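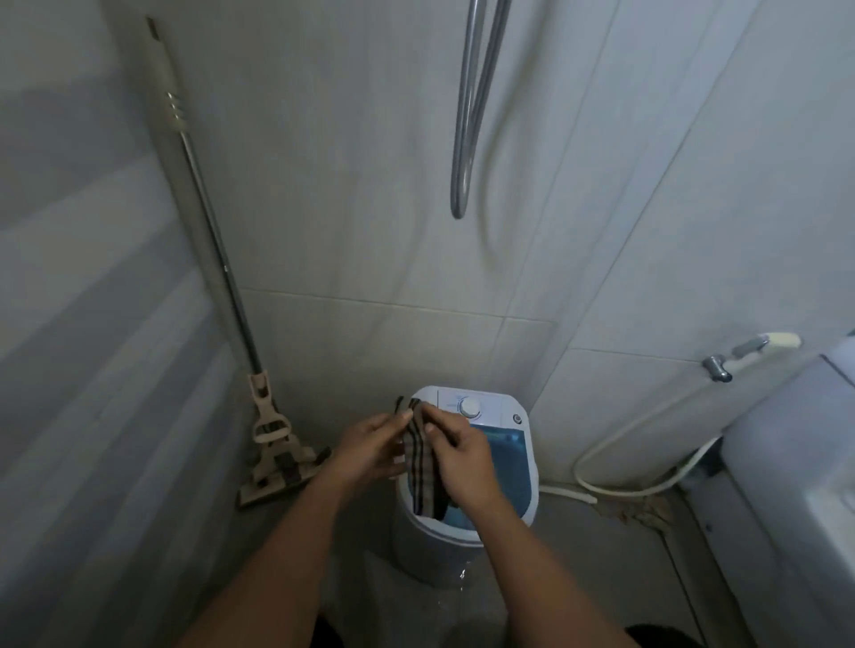

Jamie Heywood thinks the little portable washers are more trouble than they're worth, and told me so the minute I mentioned I was going over to talk to Natalie Garside about hers. You spend all day filling and draining, Jamie said, and then you still have to clean the thing.

I passed this along to Natalie before I'd even sat down, and she laughed so hard she had to put her coffee on the windowsill. "Well, Jamie's right about the cleaning," she said. "Tell Jamie I said so. The rest I'll fight about."

Natalie lives on the second floor of the Tindall building, in an apartment with a bathroom she describes as "a closet with plumbing." There's a laundromat down on Fundon Street, and for years she hauled everything there in a rolling cart. She still takes her sheets and big towels. But the small stuff (dishcloths, socks, the rags she cleans with) now gets done at home, in a machine she bought secondhand for $42 from a woman over in Fledness.

"I carried it up two flights myself," she told me. "I could see over the top of it, so I figured that was a good sign. Then I set it in the corner by the mop and it just stayed there. I never picked a spot. It picked one."

I wanted to know what she washes in it, and I got a much longer answer than I expected! She has very firm ideas about this. Striped cloths are for the bathroom and plain ones are for the kitchen, and they never go in together. Her mother did it that way. "If I see a striped one by the kitchen sink I get a feeling right here," she said, and patted her stomach. She does a small load most mornings, one dial, one turn, and goes off to make breakfast while it churns.

How much can you put in? "Less than you want to," she said. "Everybody overstuffs. I did it. You cram it in and the clothes just sit there like a big knot and nothing moves. Now I put in half of what I think will fit, and then I take a sock out."

She also had a lot to say about floors. She believes a tiled bathroom is the only sane place for one of these, and I tend to agree, having once tried to run a borrowed one on a kitchen rug (long story, the rug is gone). Natalie keeps the mop right next to hers. "Water goes where it wants. I don't get upset. I mop, and then the floor's clean too, so really I've done two jobs."
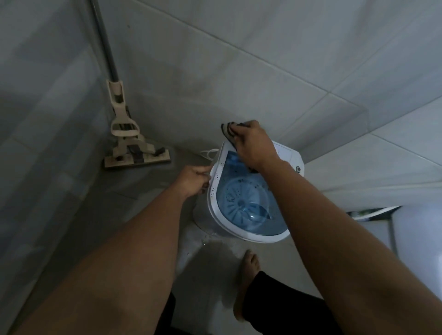

And then we got to the cleaning, which was what I'd come for, really. I have a machine a lot like hers at home, and the top of mine had gotten so grubby I'd started throwing a towel over it when company came.

Natalie's way is simple. She uses one of the bathroom cloths, wrung out hard and folded over into a pad, and she starts with the lid. "People look at the tub and forget the lid," she said. "All the little specks land up there. Then you open it and guess where they go? Right in with your clean socks."

After the lid she does the rim, holding on to the side of the machine with her other hand so it doesn't scoot around on her. She folds the cloth to a fresh side when the first one gets dirty. The back corners are the part she hates. "You have to lean right over it, and my back has opinions. But that's where the dirt likes to hide, so I lean."

No sprays? "A drop of dish soap if it's bad. My neighbor swears by some purple stuff she orders from Cluvulgate and her whole hallway smells like a grape. I can't do it."

She goes easy around the control panel and never lets the cloth drip there, and she pulls the plug before she starts. The whole thing takes her less time than it took to tell me, she said, and she gave me a look when she said it.

I asked if she ever thinks about getting a full-size washer. She'd need a different apartment, she said, and she likes this one. She likes the light in the kitchen. She likes her corner. "My niece has a great big one with 32 settings. She uses the same one every time. I asked her!"

I went home and did my own lid that evening, with a striped cloth, as instructed. Jamie called while I was on the back corners and I let it ring.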